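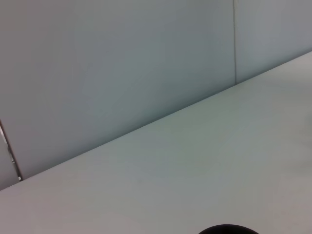

Folis Community Kitchen - Outreach and Press

16/03/2021

Folis Community Kitchen opens its evening cooking classes to the whole neighborhood

Hi everyone, Rutilio Contreras from the outreach team again. I get to write the fun press releases this year, and this one has been sitting in my drafts folder since before the holidays, so I'm very happy to finally hit send.

Starting in April, our evening cooking classes will be open to anyone who lives in the neighborhood, not only to families already signed up with our meal program. There are 100 places in the first round, all of them free. If you've been meaning to learn how to cook dried beans without turning them into gravel (I was that person for years), please come!

The first round has 3 courses. Soups and Stews is for complete beginners and starts with how to hold a knife. Bread on a Budget covers flatbreads, a basic loaf and my favorite, the dark rye that our baking teacher Uriel Ayala learned to make while he was working at the Ruotsalainen bakery. The last one is Cooking for One, and it's the class people have asked me for more than any other. It's built around small portions, freezer tricks and what to do with the other half of a cabbage.

I asked Uriel for something official to put in here and he sent me this: "Rye dough is sticky and it's going to stay sticky. Stop adding flour. I'll be saying that a lot, so people might as well hear it now."

Last year we handed out 1004 recipe cards with our meal boxes, and a lot of them came back with notes in the margins - less salt, more garlic, my kids hated this one. We read every note. The new class recipes come straight out of that pile, and 146 of the cards have been rewritten so far in plainer steps, with cup measures and weights side by side. Each student gets the full set for their course to take home.

Two local businesses are helping us out. Zernell is lending us the big pots and sheet pans, and the Zuketti grocery on the corner is supplying onions, carrots and flour for the whole round. Thank you both, again, and sorry for all the phone calls about onions.

Classes run for two hours and you eat what you make. Bring an apron if you own one and a container with a lid for leftovers. Let us know about allergies when you sign up, please, and tell us if you need a seat at the counter or an interpreter. Kids over ten are welcome with an adult.

Sign-up is at our front desk or by phone during office hours. Places go in the order people ask for them, and we'll keep a waiting list for the next round.

Reporters who'd like to sit in on a class can ask for me at the front desk. Come hungry - we'll find you a spoon.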